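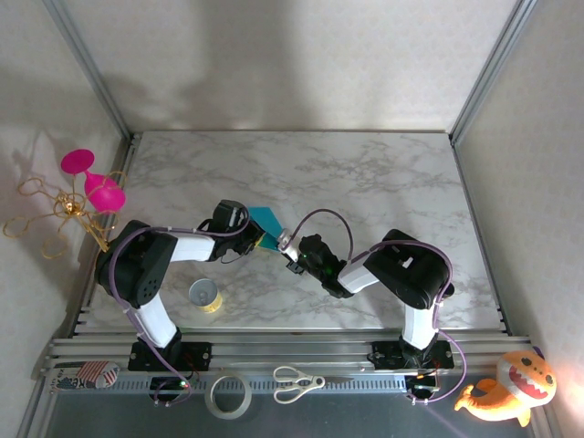 4. Recollection as evidence for the Flillberg skiffle and jug band years

4.1 What the letters say

The standard account of amateur music in Flillberg rests almost entirely on what people wrote down long after it was over. The largest body of this writing is the set of 319 letters sent in reply to a newspaper appeal by Ross Crichton, who wanted stories from anyone who had played in, or danced to, the town's teenage bands. Crichton printed a generous selection of them and drew from the whole a picture that later writers have repeated with few changes: a dozen or more bands rehearsing in spare rooms, a loyal crowd that moved with them from the church hall to the Vuline Ballroom, and a sudden end when the ballroom changed hands one June.

We do not doubt that the letters were written in good faith. We do doubt that they can carry the weight placed on them. An appeal of this kind is answered by people who enjoyed themselves. Those who went once, found the music bad and stayed home afterward had no reason to buy a stamp. Of the letters, 230 describe the Vuline as full or packed on the nights the writer attended. If that were a fair sample of nights, the ballroom would hardly have needed a new owner.

There is also the matter of wording. Crichton's appeal asked readers to recall "the night the Utusance played with no drummer," and a large share of those who replied did recall it, often in great detail. Some have the drummer sick, some have him arrested, and one has him locked in the van. Whiteley treats the spread of stories as proof that the night left a deep mark on the town. A simpler reading is that the appeal told people what to remember and they obliged.

4.2 The ledger

The only source made at the time, apart from a few posters, is the booking ledger kept at Tóth, the music store on the square that rented out amplifiers and, for a while, a double bass. It runs to 3646 entries. Gyula Bozsik transcribed it, and we have used his transcription throughout, checking it against the original wherever an entry bears on a date or a name.

The ledger is a dull document and much the better for it. It shows that equipment was rented to far fewer bands than the letters suggest. Once spelling variants and changes of name are set aside, 14 groups account for nearly all the rentals, and several of those shared members. The Utusance appear often in the first two years and then hardly at all, well before the date at which most letter writers place their best work. Bands could of course have bought their own equipment by then, and Barnabás Hegyi has argued exactly this. He offers no receipt, no hire-purchase agreement and no witness who saw the new amplifiers. The argument may be right, but as it stands it is a guess made to protect the letters.

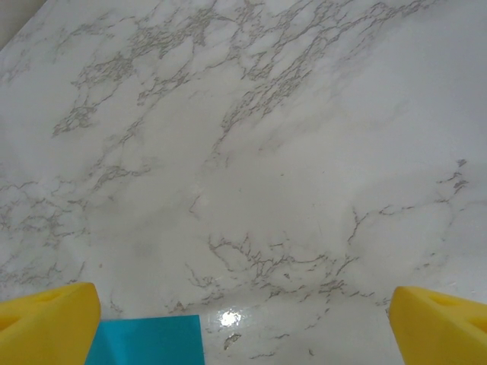
Figure 1. White-and-gray marble pattern with thin branching veins.

The ledger has faults of its own. It records rentals and says nothing of performances, so a band that took out an amplifier for a week may have played every night or only argued about who would carry it home. Names were entered by whoever was at the counter. One group appears under four spellings in a single winter, and it is possible that we have merged two groups that were really separate. Jug bands, who needed little or no rented equipment, are close to invisible in it. Any claim we make about numbers therefore applies to the amplified groups only, and we would ask that it not be quoted without that limit.

4.3 The interview with Géza Bakos

Géza Bakos played washboard and later guitar in at least three of the groups and has become the person to whom everyone is sent. He has been interviewed by Crichton, by Whiteley and by us. Comparing the three transcripts is instructive. The story of the first rehearsal grows by two people between the first and second telling, and by the third it has gained a thunderstorm. The name of the band, which he first said came from a paint can, is now said to come from a line in a song. When we read the earlier version back to him he laughed and said both were true.

It would be easy to make too much of this. Bakos is steady on many points, and where he can be checked against the ledger he is usually within a season. His account of how songs were learned — one boy copying the words from the radio while another tried to hold the chords in his head — agrees with what is known from other towns and has not changed across the interviews. But the parts that have stayed the same are seldom the parts that get quoted. Whiteley's chapter opens with the thunderstorm.

4.4 What can be kept

We take it as reasonably safe that there was a small and overlapping group of players, that they borrowed more than they owned, and that the Vuline was one of several places where they performed. We do not think the sources support a "scene" in the sense in which Whiteley uses the word, with a settled audience and a style of its own. The claim that the change of ownership ended it all in one summer should be dropped, as rentals were already falling for three seasons before. Whether they fell through lack of interest, or because the players got jobs and married, the ledger cannot tell us, and the letters give both answers.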